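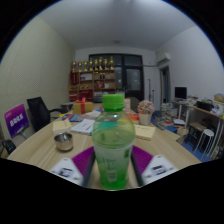 Every December I get sent the same list of bottle cleaning tricks, and every December I try a few of them at the sink to see which deserve the space. Most don't. The trouble usually starts with a bottle like the green one here, capped tight and left standing on the table with the notepads and the gift box, droplets sitting on the inside up near the shoulder. A screw cap keeps whatever is in there in there. That's fine for a day. Leave a rinsed bottle capped for a week in a warm kitchen and you can smell the result when you open it.

So, the tips, with my opinion of each.

Rice and soap. You put a spoonful of dry rice in with warm water and dish soap, then shake. This one works, to my annoyance. The rice gets into the curve under the neck where a brush skids past. Pour it out through a sieve or you'll be picking grains out of the drain. It won't do much for an oily film unless you've used enough soap to begin with.

Baking soda and vinegar together. Lots of fizz, very little cleaning. The two mostly cancel each other out and you're left with slightly salty water. Use one or the other. Vinegar on its own, diluted by half and left for 25 minutes, will shift the chalky haze that hard water leaves. Baking soda on its own is decent for smells. And please don't cap a bottle while it's fizzing.

Denture tablets. Good for glass vases. On thin plastic I've never seen a difference I'd swear to, and a tablet costs more than a spoonful of baking soda.

Boiling water. No. Most thin drink bottles go soft and lose their shape, and then they won't stand up straight. Hot from the tap is plenty.

Freezing it dry. Somebody swears by this every year. Water in the freezer turns to ice, and then it turns back into water on your counter.

Drying is where I've changed my mind. I used to stand them upside down in the rack like everyone else, but a narrow neck flat against a surface traps the damp air. Now I tip them at an angle over the handle of a wooden spoon, cap off, near an open window. Gumaro Beltrán wrote in to say he rolls up a strip of paper towel, pokes it in with one end hanging out, and leaves it overnight. I was ready to sneer at that. Tried it on 4 bottles and it did beat the spoon, though fishing the paper out again took some language.

Caps get forgotten. If yours has ridges around the outside, the grime sits in the grooves, and an old toothbrush is the only tool you need. I bought the Vuluven cap brush last winter and it's a toothbrush with a nicer handle. Do the inside threads as well, and the matching threads on the neck.

Labels are the other big one. Peanut butter, mayonnaise, hair dryer, all the usual colourful advice. Cooking oil mixed into a paste with baking soda does the same job as any of them and doesn't smell like lunch. Rub it on, leave it while you do something else, wipe it off, wash with soap. Before you start, check whether you've got a paper label or a plastic wrap. The plastic ones are often glued only along one seam, so find the seam and peel. I've watched people soak those overnight for nothing.

As for keeping bottles at all - be strict. The single-use sort scratch easily and the scratches hold grime, and after that no trick on this page will help. I keep a couple for watering seedlings (a few small holes in the cap, poked with a warm darning needle) and one as a funnel, with the bottom cut off. The rest go in the recycling, rinsed. Chia-jung Yen asked whether they're any use for storing dry rice or lentils. Only if they're properly dry inside, and I'd still choose a jar with a wide mouth, which you can get your hand into.

One more thing about the table itself. A damp bottle on bare wood can leave a ring, and it will certainly wrinkle any paper it's parked beside. If the cards and wrapping are out, put a saucer under it. A cork coaster will do the job too, though the ones I had from Mok curled up within a month.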